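Perte de prise intermittente sur la pince à main : deux semaines à chercher au mauvais endroit

Rédigé en avril, complété un dimanche après la dernière série d'essais.

J'avais laissé en suspens, à la fin du billet précédent, un problème de glissement sur la pince à main à deux doigts. Plusieurs lecteurs m'ont demandé où j'en étais. Le défaut est identifié, il est corrigé à moitié, et la moitié qui reste tient à une décision de conception que j'ai prise moi-même l'hiver dernier. Je donne le déroulé dans l'ordre, erreurs comprises.

Rappel du montage. La pince est un outil tenu à la main, avec une caméra solidaire du corps et deux doigts parallèles commandés par une gâchette. Elle sert à enregistrer des gestes de saisie que l'on rejoue ensuite sur le bras de l'atelier, lequel porte les mêmes doigts et les mêmes garnitures. Toute la méthode suppose que les deux effecteurs se comportent pareil au contact. Si l'un glisse et pas l'autre, la démonstration ne vaut rien, et le bras exécute avec application une trajectoire qui ne correspond plus à la position de l'objet.

Le symptôme

Au départ, rien de spectaculaire. Sur une série de 100 saisies d'un tube d'aluminium, l'objet pivotait parfois de quelques degrés entre la fermeture et la levée. Côté enregistrement, cela passait inaperçu : l'opérateur corrige du poignet sans s'en rendre compte. Côté bras, aucun poignet pour corriger, et le tube arrivait de travers dans son logement.

L'incident qui m'a fait arrêter les essais s'est produit un peu plus tard. Le bras a levé une cale d'acier, l'a perdue à mi-course, et a terminé son cycle à vide. La cale est tombée dans la zone où je passe la main pour recharger le poste. Je n'y avais pas la main. La barrière était neutralisée pour le réglage, ce qui est une faute de ma part et pas une circonstance atténuante. J'y reviens plus bas.

Première hypothèse : l'effort de serrage

J'ai commencé par l'actionneur du bras, parce que c'est la pièce la plus chère et que l'on soupçonne toujours la pièce chère. Consigne de 60 N, mesure au capteur intercalé entre les doigts : 60 N, stable, à froid comme après une heure de cycles. J'ai remplacé le câble de puissance, refait le sertissage d'un connecteur dont l'aspect me déplaisait, remis à jour le micrologiciel du variateur Misteron. Aucun changement sur le taux de glissement. Trois soirées perdues.

Deuxième hypothèse : le jeu dans la transmission

Saskia Cosgrove, à qui j'avais envoyé les journaux, penchait pour un jeu angulaire des doigts. L'idée se défendait. Un doigt qui s'ouvre légèrement sous charge transforme un contact plan en contact linéaire, et le couple résistant s'effondre. J'ai monté un comparateur sur chaque doigt du bras et chargé progressivement. Le jeu existe, il est faible, et surtout il est identique avec la cale qui tient et avec la cale qui tombe. J'ai resserré ce qui pouvait l'être. Le taux de glissement a baissé un peu, dans une proportion que je ne saurais pas distinguer du hasard sur des séries aussi courtes.

Troisième hypothèse : les garnitures

C'est par là qu'il fallait commencer. Les garnitures sont découpées dans une feuille antidérapante et collées sur la face interne des doigts. Je les considérais comme un consommable, donc comme quelque chose que l'on change quand c'est visiblement mort. Je n'avais aucun critère écrit pour « visiblement mort ».

J'ai repris les enregistrements de la pince à main en ne regardant plus l'objet saisi, seulement les doigts. La caméra les voit en permanence, toujours sous le même angle, et je disposais donc sans l'avoir voulu d'un suivi de leur état.

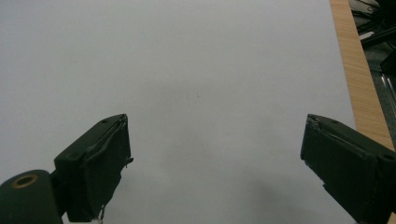
Doigts ouverts, à vide. Bord effiloché sur la garniture de droite, bordure interne un peu relevée sur celle de gauche.

Sur le doigt droit, un lambeau gris clair se détache dans le coin supérieur gauche de la garniture. À lui seul, il ne gêne pas : il se trouve en périphérie, hors de la zone où je fais porter mes pièces. Il m'a surtout conduit à démonter les doigts pour examiner le collage.

Au démontage, le constat a été plus net. Sous la garniture droite, l'adhésif ne tenait plus que sur la partie centrale. En poussant la surface avec une spatule, parallèlement à la face du doigt, on obtenait un déplacement franc avant toute résistance. La garniture adhère donc à l'objet, et c'est elle qui se promène par rapport au doigt. Le coefficient de frottement de la feuille n'est pas en cause. J'avais passé deux semaines à surveiller la mauvaise interface.

J'ai ensuite déposé les garnitures du bras, posées à la même date avec le même rouleau. Même décollement, plus avancé. Le bras travaille en cycles réguliers et toujours dans le même sens de cisaillement, ce qui explique sans doute l'écart.

Essais de cisaillement

Protocole sommaire, mais répétable. Un doigt bridé à l'étau, une plaque d'aluminium dégraissée appliquée sur la garniture sous effort normal constant, traction parallèle au peson jusqu'à mouvement. Je note l'effort au premier déplacement et l'endroit où il se produit : entre plaque et garniture, ou entre garniture et doigt.

Garniture neuve, doigt poncé et dégraissé : glissement entre plaque et garniture, à 45 N. C'est le comportement attendu.

Garniture neuve, doigt brut d'impression essuyé au chiffon : glissement au même endroit, même valeur. Sur le moment, aucune différence. Voilà pourquoi le contrôle à la pose n'a jamais rien signalé.

Garniture déposée du bras : mouvement entre garniture et doigt, très en dessous, avec une dispersion telle que je ne donne pas de moyenne.

Reste la question du vieillissement. J'ai fait subir 1 000 fermetures aux deux préparations de surface, sur le même objet. Le doigt poncé n'a pas bougé. Sur le doigt brut, le décollement commence par le bord interne, côté extrémité, et progresse vers le centre. Les stries de la pièce imprimée limitent la surface réellement mouillée par l'adhésif, et chaque saisie tire un peu sur ce qui reste.

La part qui me revient

La première version des doigts avait un épaulement qui bloquait la garniture en cisaillement. L'adhésif servait au maintien, l'épaulement encaissait l'effort. Je l'ai supprimé pour gagner de l'accès sur les pièces posées à plat et pour simplifier la découpe. Depuis, tout l'effort passe par la colle. Je n'ai pas refait l'essai d'endurance après cette modification, au motif que la matière en contact était inchangée.

Le petit bord relevé de la garniture m'avait d'ailleurs été signalé par Saskia bien avant l'incident. J'avais répondu que c'était cosmétique. Le message est toujours dans ma boîte.

Sur la sécurité

La chute de la cale relève de deux défauts distincts. Le premier est mécanique et vient d'être décrit. Le second est logiciel : le bras a poursuivi son cycle alors que les doigts s'étaient refermés au-delà de la largeur de l'objet. L'information était disponible, le codeur la donne, et rien ne la lisait pendant le transfert. La vérification de présence n'avait lieu qu'une fois, juste après la fermeture.

J'ai ajouté une surveillance continue de l'écartement. Si l'ouverture passe sous la largeur attendue moins une tolérance, arrêt contrôlé et maintien de l'effort. Il ne faut surtout pas rouvrir : ma première version ouvrait les doigts sur défaut, par réflexe de programmeur, et aurait donc lâché toute pièce encore à moitié tenue. Je l'ai vu à la relecture, avant de charger le code.

Cette surveillance ne détecte pas une pièce qui pivote sans que l'ouverture varie. Pour le tube, elle ne sert à rien. Je n'ai pas de solution propre sans capteur supplémentaire.

Quant à la barrière, le mode réglage limite désormais la vitesse et exige l'appui maintenu. Il aurait dû le faire dès la mise en service. La zone de chute est par ailleurs déplacée hors du passage de la main, au moyen d'un simple changement de point intermédiaire dans la trajectoire.

État actuel

Les doigts du bras sont poncés, dégraissés, regarnis. Sur la dernière série de 100 saisies du tube, aucun pivotement mesurable au logement. La pince à main recevra le même traitement dès que j'aurai découpé un second jeu ; en attendant, je n'enregistre plus rien avec.

Les démonstrations déjà faites posent un problème plus pénible. Je ne sais pas à partir de quand le décollement a commencé à fausser les gestes. J'ai repris les séquences à rebours en cherchant la première où le bord interne se soulève, et j'ai écarté tout ce qui suit. Le critère est discutable, puisque le décollement peut précéder le soulèvement visible. Le jeu Wolstead est perdu aux deux tiers. Le jeu Magalhães, plus ancien, me paraît sain, mais je vais en rejouer une partie avant de l'affirmer.

L'épaulement reviendra sur la prochaine version des doigts, en plus bas. J'ai un dessin qui conserve l'accès à plat sur presque toutes mes pièces. Pour les plus minces, il faudra encore trancher.

Pour ceux qui utilisent un montage voisin : poussez la garniture du bout du pouce, dans le plan du doigt, machine hors énergie. Si elle bouge, déposez-la. Je le fais maintenant à chaque début de séance et je note le résultat dans le cahier, avec la référence du rouleau.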